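Forari Help Desk – Furniture and Fit-Out
Ticket: White table rocks, grommet cover rattles, streaks on table top
Opened by: Agathe Caron
Assigned to: Patricio Salcedo
Status: Closed
Priority: Low (moved up to Normal, see below)

Agathe, 9:10 am

Hi all, me again! I've got three complaints about one table, so I'm putting them in a single ticket, and please split them up if that's easier for you.

It's one of the white Berkis tables, the rectangular kind with the thin gray metal legs, in the brick wall room. We got it in January when the downstairs office gave theirs up. It's a nice size and I like it a lot, but:

1. It rocks. Lean on one corner and the opposite leg comes up off the tile, then it clacks back down. I can fit a folded business card under the foot.

2. The round metal cover over the cable hole rattles whenever anyone types or sets down a cup. It also spins if you brush it with your sleeve.

3. There are dull streaks across the top that I can't wipe off. I've tried water, then dish soap, then more water. They vanish when you look straight down and come right back when you sit.

I already tried the business card trick and it lasted until lunch. Somebody kicks it out every time they pull in a chair.

Patricio, 9:42 am

Morning Agathe. A few questions before I come up with the wrong tools. Does it rock in one spot only, or everywhere? Do the feet have screw-in glides? And what do you normally clean the top with (before the dish soap, I mean)?

Agathe, 10:15 am

Good questions, and I should have checked before I wrote. I got Mircea to take the other end and we walked it around.

By the brick wall, near the low white cabinet: rocks.
Turned end for end in the same place: still rocks, but on the other pair of legs.
Out in the middle of the room: barely rocks at all. You have to really try.

So I'm guessing the floor has something to do with it? Those shiny tiles look dead flat to me, but what do I know.

Yes to glides, little gray plastic ones. Three of them turn by hand and one won't budge.

For cleaning, it's the spray from the supply closet, the Texier one with the lemon smell. I've been pretty generous with it, I'll admit.

Patricio, 10:31 am

That's very useful, thanks. If it rocks on the other pair when you turn it, then the floor is doing most of it and the stuck glide is doing the rest. There's a low spot along that wall, I remember it from when we put the cabinet in.

The lemon spray is a polish. It leaves a film on that kind of top and every new coat sits on the old one. Please stop using it on the tables for now.

Can you clear the top for me? I'll be up after lunch. Small boxes are fine if they stay at one end.

Agathe, 1:20 pm

Cleared, more or less! What's left is the black box and the orange box, end to end at the far end of the table, and I'd like them to stay put if you can work around them. Both are full of Hirnis sample cards and I finally have them in order (it took me most of yesterday and I'm not doing it twice).

The loose papers and my mug went over to the cabinet. I left the things on top of the cabinet alone. You should have plenty of room to get at the near corner, which is where the rattly cover is.

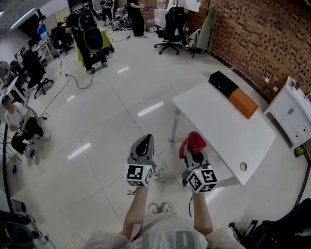 What we did, in order (Patricio's notes, typed up by me)

Patricio asked me to write this part up so the other floors can use it, and I said yes before I realized how long it would be. So here goes, in my own words.

Step 1. Find the real culprit.
We put a long level across the top, first the long way and then the short way, and then we did it again with the level on the floor. The floor drops toward the wall. I could see the bubble move and I still couldn't see the dip, even with my cheek practically on the tile. Patricio marked the spot with a bit of masking tape so we'd know where that leg had to land.

Step 2. Free the stuck glide.
Tip the table with two people, one on each end, and rest it on its long edge on a blanket. (I did move my two boxes for this. Fine. They went on the cabinet and came back in the same order.) The stuck glide had a crumb of old floor wax in the thread. Patricio picked it out with a wooden skewer and put on one drop of silicone, and then it turned by hand like the others. Don't use pliers straight on the plastic. Mircea started to and got a look.

Step 3. Wind all four glides fully in, then set the table back on its marks.
I would have skipped this and just fiddled with the short one. Apparently that's how you end up with a table standing on tiptoe. Start with all of them in, then let out only the leg that's in the air, a half turn at a time, until it touches.

Step 4. Lean test.
Both hands on each corner, push down, listen. We still had a tiny click at one end, so the glide got another quarter turn and the click went away.

Step 5. The cable hole cover.
It lifts out with a fingernail. The ring underneath was fine but the cover itself was loose in it, metal on metal. We cut a strip of thin felt tape, ran it around the inside of the ring and pressed the cover back in. One layer was enough. We tried two and it wouldn't go down flush.

Step 6. The streaks.
Warm water with a splash of white vinegar on a soft cloth, wrung out hard. Wipe in one direction, then a second cloth with plain water, then dry it right away. The first pass came up gray and tacky on the cloth, pretty disgusting to be frank. It took three rounds before the top stopped grabbing at the cloth. Patricio did a test patch on the underside first, and you should too, please.

Parts and supplies used: felt tape, masking tape, silicone, vinegar, cloths from the closet. Nothing had to be ordered.

Agathe, 4:05 pm

Status from my end: the rocking is gone where it stands now, and the rattle is gone too. The streaks are mostly gone. There's one patch toward the middle where I can still see a swirl when the light comes in low, so I'd like to keep the ticket open a bit longer if that's okay.

Question from Dalibor, who's sharing the table with me: can we slide it closer to the wall so there's more room to get by with the chairs?

Patricio, 4:18 pm

You can, but it'll probably rock again. The glides are set for exactly where it stands. If you want it moved, tell me and I'll redo step 3 in the new place, it's ten minutes. I'd sooner do that than find cardboard under it next month.

Changing priority to Normal so it doesn't drop off my list.

Evaristo De Luca, 4:40 pm

Jumping in from purchasing. There are 21 of these tables across the two floors and I've had the same streak complaint on a couple of others. Is the polish the problem on all of them? I was about to reorder it, the minimum is 100 bottles.

Patricio, 4:52 pm

Please don't reorder! Or at least not for the tables. I'd get the plain neutral cleaner and more soft cloths. I'll look at the other tables before I swear to anything, but it's the same top and the same spray, so I'd be surprised if it was something else.

Agathe, next morning, 8:55 am

Update on the swirl: I did one more round with the vinegar water before anyone else came in, and it's gone. I checked it from my chair, from Dalibor's chair and crouching by the end of the table with my chin on the edge. Clean!

We talked it over and we're leaving the table where it is. Dalibor can squeeze past if we push our chairs in, and we've both promised to push our chairs in.

One small leftover thing: the masking tape mark is still on the floor. I'd like to keep it there so that if the table gets bumped or borrowed, it can go back in the right spot. Will that upset the cleaners?

Patricio, 9:12 am

Leave it, I'll swap it for a small clear dot next time I'm up. Tape left too long on those tiles gets gummy and then you'll be writing me another ticket.

Closing this one. Reply here if the rocking comes back and it'll reopen by itself.

Agathe, 9:15 am

Thank you!! And could you bring the felt tape when you come? One of the cabinet drawers has started to bang. I'll open a separate ticket for it.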